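The Stelamcombe Tool Museum invites applications from collectors and dealers of hand planes to take part in a cataloging project, beginning in May of next year. The museum holds 139 wooden and iron bench planes from the Çetinkaya bequest, most of them without a maker's mark or with a mark too worn to read. Participants will examine irons, cap screws and lateral levers, and will assign each plane to a maker and a period where the evidence allows.

**Places available:** 20

**Commitment:** 48 hours in total, in sessions of four hours

**Fee:** $181 per session, paid monthly

Applicants should be able to tell a replaced iron from an original one and should have handled transitional planes as well as all-metal types. Published work is not required. 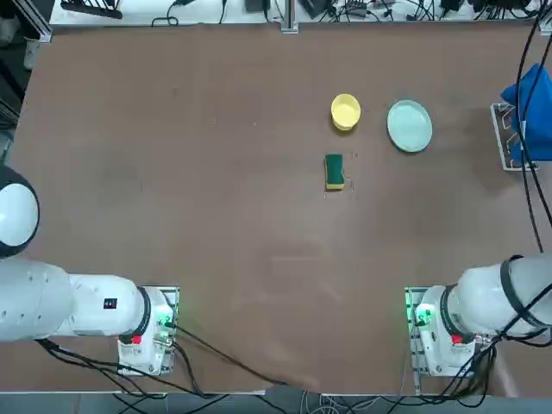

May participants bring planes of their own for comparison?

Up to three per session are permitted, provided that each is listed on the entry form and carries the owner's tag. The museum does not insure them.

No plane may be cleaned, sharpened or taken apart beyond removal of the lever cap and iron. Screws that do not turn by hand pressure on a fitted driver are to be left alone and noted on the record sheet.
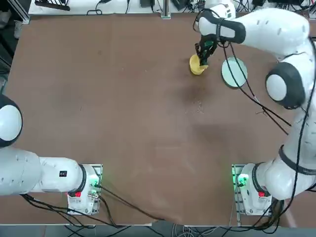 Mhairi Lindsay writes that the record sheet should have a separate line for the tote and the knob, as these were often swapped between planes and can mislead a reader of the sheet. The revised sheet will include both lines.

Applications should state the applicant's experience in one page and name one referee. They should be addressed to Ekrem Kurtuluş, Collections Office, and marked "Bench Planes." Late applications will be held for the second round.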